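Birth center walkthrough, Savard wing, second floor
11/9/23. Walked by Satish Mathur, comments by same. Copy to Geert Prins.

## Birth rooms

- [x] **Call cord reaches the tub.** It does now. In May it reached the towel rail, where very few people give birth.
- [x] **Tub thermometer reads true.** Checked against the spare. They agree.
- [ ] **Non-slip mat in place.** Room 2 has the mat rolled up behind the door. Unroll it.
- [x] **Bed brakes hold.** I leaned on all of them with my full weight and went nowhere.
- [ ] **Birth stool feet.** One rubber foot missing on the Prorkine stool. It rocks, and the rocking is not a feature. Out of use until the part comes.

The newborn warmer took longest, as it does every time. The Nakajima unit passed its alarm test, loudly, and I apologize to the couple on the tour.

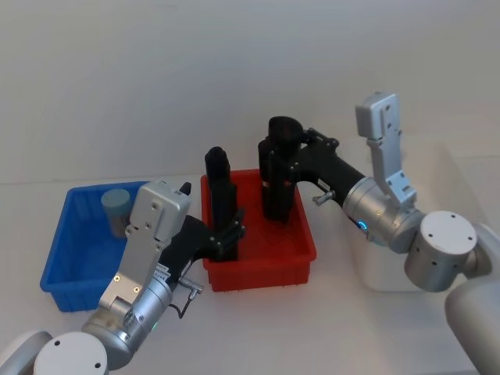 Its side panels latch, but the left one wants a second push. Staff know this. A visiting midwife won't, so I'd like the latch fixed and the handwritten "PUSH HARDER" note retired.

## Class room

- [x] **Floor mats clean and whole.** 20 mats, one with a bite out of it. Replaced.
- [ ] **Birthing balls.** Two of the Busutero balls are going soft. Pump them or toss them.
- [x] **Posted room limit is 35.** Sign is up and readable.
- [ ] **Exit path clear.** Blocked by a stack of folding chairs, same as last time — same chairs, I believe.

## Hallway

- [x] Night lights working
- [x] Extinguisher tag in date
- [ ] Door 113 closes by itself. It closes if you believe in it. Adjust the arm.

Geert, the stool and the door come first. I'll come back for the open boxes once you tell me the part has arrived, and please move the chairs before then.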